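The wooden worktop, and what stands at the back of it
Storage tins, bare timber and the strip of surface against the wall 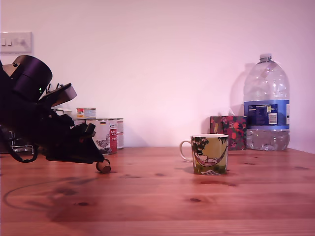 The rear edge of a kitchen worktop is the part least often cleaned and most often filled. Tins are put there because the wall holds them upright and because they leave the front of the surface clear for work. On stone or steel this arrangement has few consequences. On wood it has several, and most of them concern water.

A timber top takes up moisture and gives it back according to the state of its finish. Where a tin stands for weeks in one position, the patch beneath it does neither at the same rate as the surface around it. The covered area is shielded from light as well, so that a pale wood darkens everywhere except under the tins. Owners tend to notice when they rearrange the kitchen and find a row of discs along the wall.

Steel food tins are the usual culprits for a second kind of mark. The rim at the base is a folded seam, and the coating there is easily scratched as the tin is pushed backwards. Once bare steel meets damp wood, rust forms, and in timbers with a high tannin content, such as oak, iron produces a blue-black stain that goes below the surface. Beech and maple contain much less tannin and tend to show the brown of the rust itself.

Printed tins carry a further complication. Many are kept for their decoration long after the original contents have been used up, and are refilled with flour, coffee or biscuits. The lithographed outside is durable as long as it stays dry. Standing water at the base lifts the lacquer first and the colour afterwards, and white grounds show it soonest. A tin with a bird or a coloured band on it can look sound from the front for years while the back, facing the wall, has begun to flake.

The gap between tin and wall matters more than people expect. Condensation collects on a cold outside wall in February and runs down to the joint with the worktop. A finger's width of clearance allows air to pass and a cloth to be drawn through. Tins set in two ranks, one directly behind the other, should be brought forward and wiped at the same time as the top.

Hapeta, a maker of hard-wax oil for kitchen timber, advises two thin coats on a new surface and one more each year, with extra attention to the rear edge. Its rival Brereck sells a thicker oil intended for a single yearly application. In use the difference is mainly one of patience. The thin oil is touch dry overnight and wipes out evenly. The thick one stays tacky near the wall, where less air reaches it, and tins replaced too early will stick and pull the finish away.

Existing rings can usually be reduced. White marks lie in the finish and respond to a light rub with a fine pad and a little oil. Dark marks lie in the wood. These need sanding along the grain, starting no coarser than 180 grit, followed by a weak solution of oxalic acid for iron stains, used with gloves and rinsed thoroughly. The patch should then dry for at least a day before it is oiled. Sanding only the ring leaves a shallow dish that shows in raking light, so the work is better carried out to the full depth of the top.

Small pieces of wood and cork left lying on the surface are harmless in themselves, although cork that has been in red wine will print its colour on unsealed timber within minutes.

For those who prefer to keep tins off the wood altogether, Jireo makes a slatted beech strip, 800 mm long and raised on short feet, which stands against the wall and takes a single row. Junolano offers a cork mat in the same position at a lower price of £26. The strip lets air through underneath. The mat is quieter and grips better, but it holds any water that gets below it and should be lifted whenever the top is wiped.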